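Vetlow 3 Countertop Simmer Station for Street Food and Stew Service
Model range: Vetlow 3 / Vetlow 3S
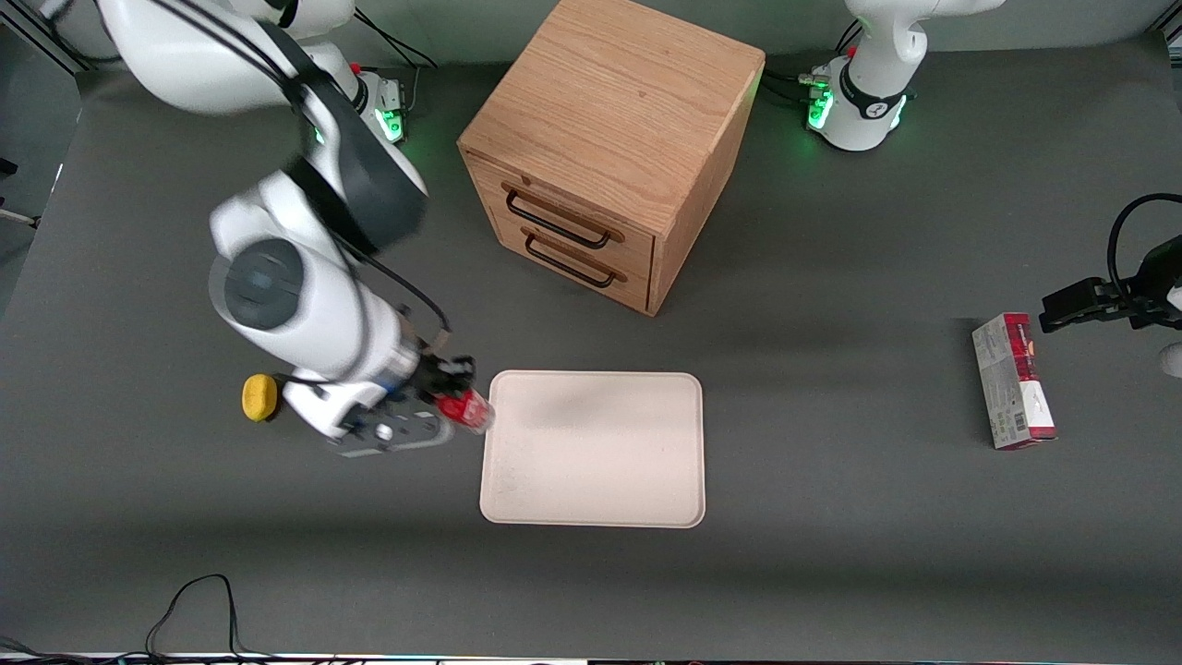

A red can held on its side near the beige tray.

Overview

The Vetlow 3 is an electric simmer station for stalls, food halls and small kitchens that serve stews, braises and thick sauces from an open pan. It keeps a shallow pan at a steady low boil while customers or staff dip, ladle or skewer from it. The unit replaces the single gas ring and loose wok still used at most stew counters. It needs no gas line and produces no open flame.

Ellinitz builds the base and the control board. The pans are pressed by Risilberg and are sold with the unit or separately.

Pan and heating

The standard pan is carbon steel with a flat center and sloped walls. It arrives with a wax coating that must be removed with hot water and detergent before seasoning. A stainless pan is available for tomato, vinegar and tamarind dishes, which strip the seasoning from carbon steel.

Heat comes from a ring element under the flat center. The walls are not heated directly, so fat and foam collect at the edge and can be skimmed without stopping service. Rated power is 1,475 watts. The control has 3 settings:

Hold – keeps finished stew hot, no visible boil
Simmer – small bubbles across the center of the pan
Reduce – full boil, for cooking down stock or starting a new batch

The station is not intended for deep frying. Do not fill the pan with oil above the lower line stamped on the wall.

Specifications

Rated power: 1,475 W
Heat settings: 3
Maximum set temperature: 200 °C
Temperature sensor: spring-loaded, center contact
Pan material: carbon steel (Vetlow 3) or stainless steel (Vetlow 3S)
Housing: brushed stainless steel
Feet: rubber, adjustable
Plug: grounded, fixed cord
Use: indoor or covered outdoor

Batch guidance

The base does not know what is in the pan, and thick stews behave differently from broth. For liver, offal or peanut-based stews, start on Simmer with 700 ml of stock and add the solids in two stages. Adding everything at once drops the temperature and leaves a layer stuck to the center. Stir from the middle outward. Once the stew coats a spoon, turn the control to Hold and top up with hot stock as the level falls. Cold stock will stop the boil, and recovery on a full pan is slow.

Rice, dumplings and bread for dipping should be kept in a separate covered container. The optional Melis side rail clips to either side of the housing and carries two small pans for this purpose.

Cleaning

Switch off, unplug and let the pan cool before lifting it. Wipe the sensor with a damp cloth after each shift – dried sauce on the contact gives a false low reading and the element will overheat the pan. The housing can be wiped down but must not be hosed or placed in a dishwasher. Re-oil carbon steel pans before storage.

What is in the carton

Base unit with cord
One pan
Pan lid
Skimmer
Printed instructions

The side rail, spare sensor and wind guard are ordered separately.

Changes to this model

Units shipped after February have a longer cord and a raised lip at the back of the housing. Older pans fit the new base. The older wind guard does not, and a replacement is listed under accessories.

Page revised June 2025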